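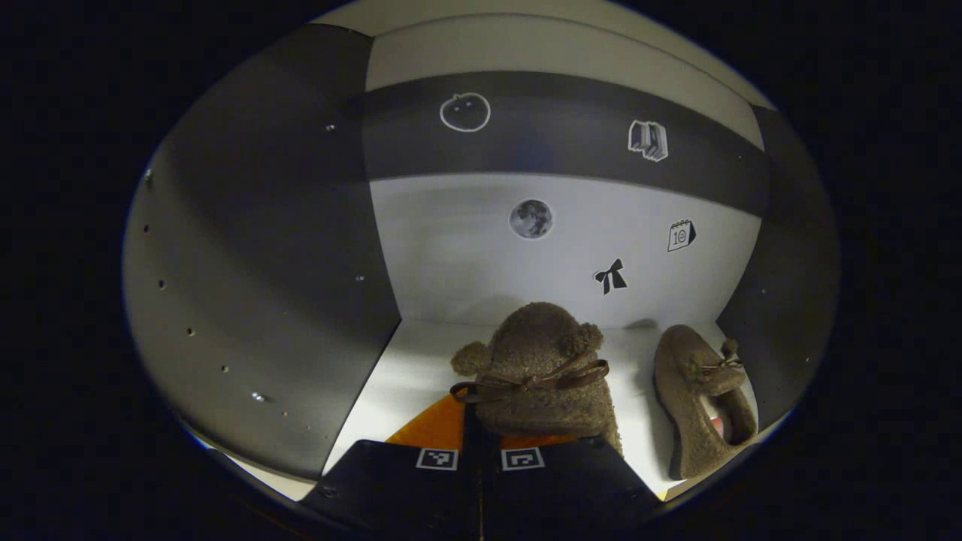

OPINION | Machines at Home

The slipper problem

By Sajib Khondokar

Slippers. Start there. Everybody wants to talk about robots folding laundry or cooking dinner, and I keep coming back to slippers, the thing most of us pick up off the floor twice a day without waking up all the way.

Look at a pair like these. Fuzzy brown, curly, soft as a stuffed bear. One has a face shape, round ears, a ribbon tied in a bow. The other has a little pom-pom and it's lying on its side. A four-year-old could put them next to the door. A machine — well, that's the column.

My position, so you can stop reading if you want: no, machines can't do household chores yet. They can do pieces of chores. Some pieces they do very well. The selling is all about the pieces and the buying is all about the chore, and people are going to be out real money over the difference.

Last month a company called Vurnell sent me a price sheet for a home unit. 4,000 dollars, plus a monthly fee. Tidies up to 50 items a day, it says. Fifty items! What's an item? Is a slipper an item or is the pair an item? I asked. Got a nice email back with a link to the price sheet.

Anyway. Why slippers are hard.

They squash. A gripper closes on a mug and the mug stays a mug. Close on a plush slipper and the part you're holding moves, the part you're not holding moves also, and the thing you thought was the edge was just fluff. Where do you grab? Me, I hook two fingers in the opening. Fine if it's sitting upright. If it's on its side with the opening turned toward a wall, I roll it with my foot first. Nobody taught me that. Try writing it down as instructions and see how far you get.

Then the ribbons. A satin bow looks like a handle and is the last thing you want to pull on. Glossy too, so it catches light differently from the fuzz around it. Ears, same deal, they stick out and practically beg to be pinched. Could you lift a slipper by one ear? Probably, once or twice. Would my sister let you do it to hers every day for a year? She would not.

And then the pair business, which I think gets skipped. Putting away one slipper is a grasp. Putting away slippers is a decision. Which goes with which, toes pointing where, left on the left. Some slippers match and some only sort of match, same brown, same fabric, different shape. I'd have to think about it myself. Do they go together? Ask the owner. A robot that asks the owner 50 times a day is a roommate.

I put a lot of this to Gunther Ackermann, who ran a packing floor for most of his working life and now fixes sewing machines. He doesn't agree with me and I want to be fair to him. His view is that I'm grading on the wrong curve. On his floor the first arm they brought in was terrible for a year, then it was okay, then people complained when it was down for service. "You keep asking is it as good as you," he said. "I asked was it there on Wednesday."

Good point. I've chewed on it since.

But his floor had the same box, same size, same spot, same light. And when it wasn't the same they paid somebody to make it the same. That's the trick of a shop floor, you get to change the world to suit the machine. A white floor, a few stickers on the wall, two slippers and an orange foam pad — sure, I'd bet on the machine there sooner or later. Now my hallway in April. Mud, a dog leash, a bag of something, one slipper under the radiator. I'm not building a shop floor in my hallway. I rent.

There's another outfit, Ciseck, that at least says this out loud. Their pitch is one job, shoes by the door, onto a rack, their rack, and you have to buy the rack. Sounds dumb and I like it better than anything else I've read on the subject. It tells you what it does. It also admits, in the small print, 2 pairs at a time and no boots with laces. Wish everbody wrote small print like that.

So what would change my mind. Not a dance video. Not a kitchen demo with four camera cuts in it. I want one dull, uncut hour of a thing putting soft stuff away in a house it has never seen. Plush, ribbon, the wrong way up. I want to see it drop one and I want to see what it does next, becuase the next is the whole job. When I drop a slipper I pick it up again. Takes a second, no thought. A lot of machines I've watched just carry on to the shelf holding air.

The progress is real, I'm not being a crank about it. Grippers that give a little. Better eyes. People showing the machine how a hand does it, over and over, where they used to write rules. I believe that road goes somewhere. Ten years, less, more, pick a number, I've been wrong on numbers before.

But the 4,000 dollars is due now. And what you get for it now is a thing that does mugs.

Keep the money. Get the slippers yourself.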